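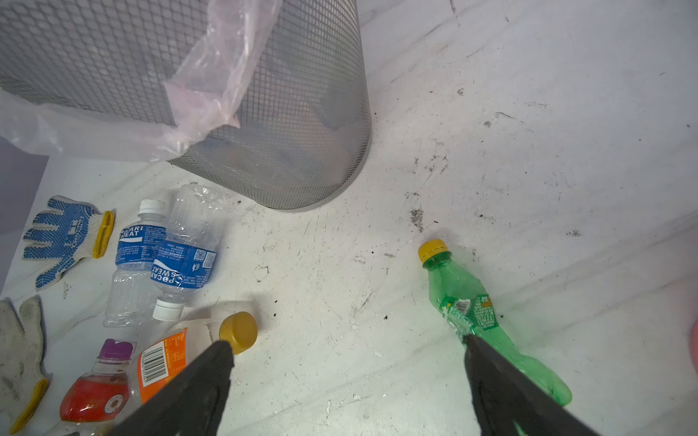 Omolara: agree with whoever said slow down. Half the bad demos in our lot are people rushing the last bit before the grip. Leader arm goes faster than the follower can and you end up nudging the thing you wanted to pick up.

berwyn_h
Yes but how slow. I was told the same in December, did 100 demos at a crawl and the policy just hovers. Sits over the bottle and dithers. Every pause I made, it learnt.

osian.m
Slow isn't the same as stopping. Keep moving, even if its tiny. If you need to think, think before you hit record.
Also trim the starts. We had 213 episodes with dead time at the front, cut it off, retrained, much less hovering.

berwyn_h
OK trimming I can do. Didn't think of that, cheers

Eugénie H
Can I ask about two arms on one job. We do bottles into a bin by remote control, one operator, both hands. Trainer wants the same arm to go first every time. I let people choose whichever is nearer.

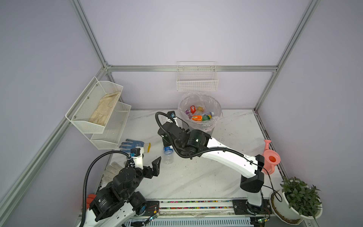 Two arms on the rail, bin at the back, five bottles in it and one on the table

osian.m
Your trainer's right I think. Pick a rule and stick to it. Mixed habits = arms that both go for it or neither does.

Rodrigo R
Disagree. Nearest arm IS a rule. Always-left-first means stupid reaches across the table and you teach it those as well. We did 1670 demos on the Craddock cell with nearest arm, no drama. What did hurt was three operators with three different ideas of where to hold a bottle.

osian.m
Fair, if they really all stick to nearest. Ours didnt. Near the middle it was a coin toss.

Rodrigo R
So write down who gets the middle. One line on the sheet.

Eugénie H
Will try that – thanks both. Follow-up, what about piles? Single bottle on a clear bit of floor is fine, anyone can do it after an hour. It's when they're bunched up. My people go for the one on top, then drag two others along with it.

Omolara
Do the piles properly, don't tidy them first. I know it's tempting. If you only ever show it neat rows that's all it'll cope with.
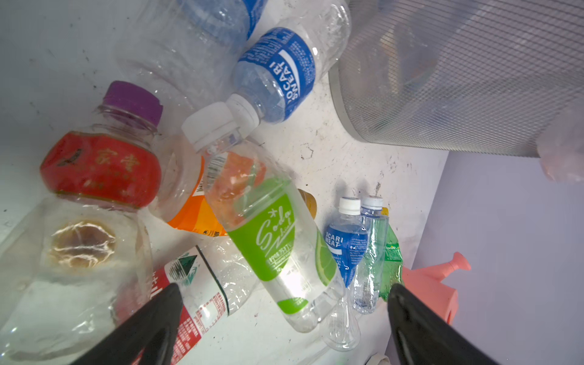 And keep the wrist view up while you drive, not just the side one. From the side you can't tell if a finger is going between two bottles or into one. Crushed ones especially, grip across the flat part and they slide out. Come in at the neck end if there's room.

berwyn_h
Do you keep the failed grabs or bin them?

Omolara
Keep if the operator recovers cleanly. Bin if they flail.

Rodrigo R
I'd bin the lot tbh. Recoveries want recording on purpose, start from the bad position. Otherwise you teach it to miss first.

Omolara
We'll have to differ on that one. Ours got better with them in.

Eugénie H
Going to try 100 of each and compare, will post when its done. Might be a while, we only get the cell in the mornings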